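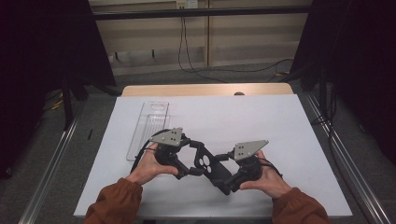
Skuleo Hand-Held Gripper
Supplied with the Zisley Working Rules, second edition
Manufacturer: Gamholm
Sales and repair: Rowlands

Product overview

The Skuleo is a gripper which is moved by the operator's hands. It is used for recording demonstrations at a table, and the recordings can later serve for the programming of a robot arm. Every Skuleo is delivered with a printed copy of the Zisley Working Rules. We ask all customers to read them before the first session, also those who have worked with grippers of other makers.

The rules were first written for our own test room. After the first year many customers asked for them, and now they are a part of the product. They do not replace the safety law of your country or the instructions of your employer. If these are stricter than our text, please follow them.

What is in the box

Gripper with fitted fingers
Connection cable, 6 m
Case with foam insert
Two spare finger screws and hex key
Checking card for the table
Zisley Working Rules, printed, 40 pages

Technical data

Weight without cable: 700 g
Finger opening, maximum: 100 mm
Use: indoor, dry rooms
Operation: seated or standing, at a table
Storage: in the case, with the fingers closed

Rules for the operator

One person is responsible for the gripper during a session. This person starts and stops the recording and decides if an attempt is kept or repeated. A second person may place the objects on the table, but only between two recordings and after the operator has said "clear". The word should be the same in every session, and new colleagues should learn it on their first day.

Sleeves must be close to the wrist. Rings, bracelets and watches with a metal band are taken off. Long hair is tied back. The Skuleo has a small closing force compared with a robot arm, but a fold of skin between the moving links is painful, and the operator's attention is then not on the work.

Hold the gripper only by the places made for this. Do not carry it by the fingers, and never by the cable. When it is handed to another person, the recording is stopped first.

Take a pause when the wrists become tired. In our experience the quality of the movement goes down some time before the operator notices it. The rules give a table of pauses for seated and standing work on page 11.

Rules for the table

The work surface should be plain, light in color and free from reflections as much as possible. It must not move when somebody leans on it. Objects which do not belong to the task are removed before the start. If a tray, a rack or a fixture stays on the table for the whole series, its position is marked or written down, so that it can be put back after cleaning.

The cables of the gripper go away from the working side of the table. They may hang in a loose loop, but they must not be under tension in any position the operator needs to reach. Please try the farthest position once before you start. Cables on the floor are kept out of the walking way or covered with a cable bridge.

Curtains or screens are recommended when there are windows or moving persons in the background. They should not hide the exit or the main switch.

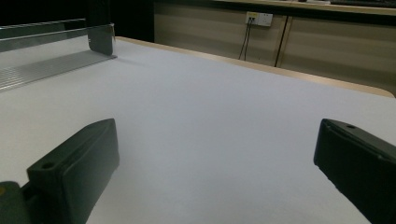

The opening check is the first check of every session and takes less than one minute. It belongs to the written procedure because a finger which is not fully open gives a wrong zero value, and all later values in the same series are then wrong too. Open the fingers to the stop, with nothing between them, and look at them from above against the table. Both fingers should be wide apart with the free white surface between them, and the small screw hole near the tip of each finger should not be covered by tape or dirt. Transparent parts need special attention at this moment. A clear panel standing on a white table, as in the rack at the far left, lets the surface show through and is easy to touch by mistake. Keep a good distance from it or make its edges visible with colored tape, if the task allows this. Also look where the table ends, and do not plan a movement which brings the fingers down on the edge trim.

After the opening check, close the fingers slowly and open them again three times. The movement must be even. If you feel a jump or hear a click, do not continue. Write the serial number and the kind of fault in the log and put the gripper back into its case.

Rules for the recordings

Each series gets its own name, which contains the task, the table and the operator's code. Names of persons are not used in the file name. If other people can be seen or heard in a recording, they must be asked before the session and they can say no. This is also valid for visitors.

Failed attempts are marked as failed. We advise against deleting them on the same day. A grip which slips can be useful to the person who works with the data later, and the decision should be made by that person.

Changes at the table during a series (another lamp, another tray, new fingers) end the series. Start a new one and repeat the opening check.

Cleaning and maintenance

Wipe the fingers with a soft cloth, slightly wet with water. Alcohol can be used on the metal parts. Solvents are not allowed. The links are lubricated at the factory, so please add no oil.

The finger screws are checked every week by hand with the supplied key. Do not use an electric screwdriver. Once a year the gripper should be sent to Rowlands for inspection. The inspection paper is kept together with the log.

What was changed in the second edition

The chapter about cables is longer. The rule for the second person is new. The pause table, which was an appendix in the March draft, is now in the main text. The opening check has been moved from maintenance to daily use.

Ordering

Skuleo with Working Rules: on request from Rowlands
Replacement fingers: sold in pairs only
Additional printed copy of the rules: free of charge for owners

Please give the serial number with every order. You find it inside the lid of the case.

Page text valid from June 2019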